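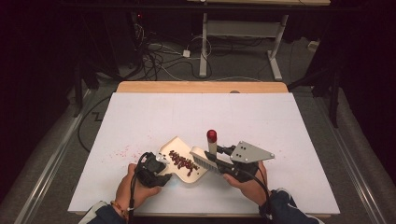

Search this site Enter keywords Go

How to watch a robot demonstration without being sold one

I went to the open day at Lendberg's Dillotstead site with low expectations and a notebook. Most of what follows is what I wish I had written on the first page of that notebook before I walked in.

Step 1. Find out who is doing the work.

The Rirnari program was billed as "robots learning household chores." The chore I watched longest was sweeping beans into a dustpan, and it was done by a person. The person held a gripper in each hand, one clamped on the handle of the dustpan and the other on a small brush. The idea is that a robot can later be trained on recordings of this. Fine, but a human sweeping through a pair of grippers tells you what a human can do. Ask the staff straight out: is this the robot, is this someone steering the robot, or is this someone making training material? Those are three different demonstrations and the leaflet used one word for all of them.

Step 2. Look at the tool before the task.

Spend a minute on the hardware while they set up. Where do the cables run? On the bean table each gripper trailed a black one. Ask whether the finished machine gets the same jaws as the hand-held version. If it doesn't, ask what happens to the recordings. I got a decent answer to the first part and a change of subject on the second.

Step 3. Look at what is left on the board.

People watch the pile in the pan. Dark red beans on a white board are easy to see and they make a nice pile. Look instead at the bare part of the board. There were tiny pink and red specks spread in an arc to the left of the dustpan while the beans sat in it. Would you count that as clean? I wouldn't in my kitchen. Ask how they score it, and whether crumbs count or only beans.

Step 4. Ask for the bottom half of the fraction.

A slide in the lobby said 845 recorded sweeps. That is a number of recordings and it says nothing about how often a robot gets the job done. What you want is attempts and successes, on the same task, with no picking afterward. A second slide claimed 100 out of 100. I asked whether those were 100 tries in a row. The reply was that they were "100 valid tries," so my next question was what made a try invalid. Write the answer down word for word. Mine was "operator judgment."

Step 5. Ask for one change.

Keep it small and polite. Turn the board. Use a darker surface. Swap beans for rice. You are not trying to break anything, you just want to see whether the setup survives something the presenters didn't choose. I asked for rice and was told to come back in September, when the next round of visits is planned. I may.

Step 6. Stay after the talk.

The formal part of a demo is short. Give it at least 5 minutes after the applause. Staff are more relaxed, the resets happen in plain view, and you can see how much handwork goes in between one run and the next. If you are thinking of buying, this is the part to time.

What to bring: pen, paper, a watch, and a bag of rice if you are that kind of visitor. Photos were allowed at Dillotstead, but check at the door.

Posted 2023-07-06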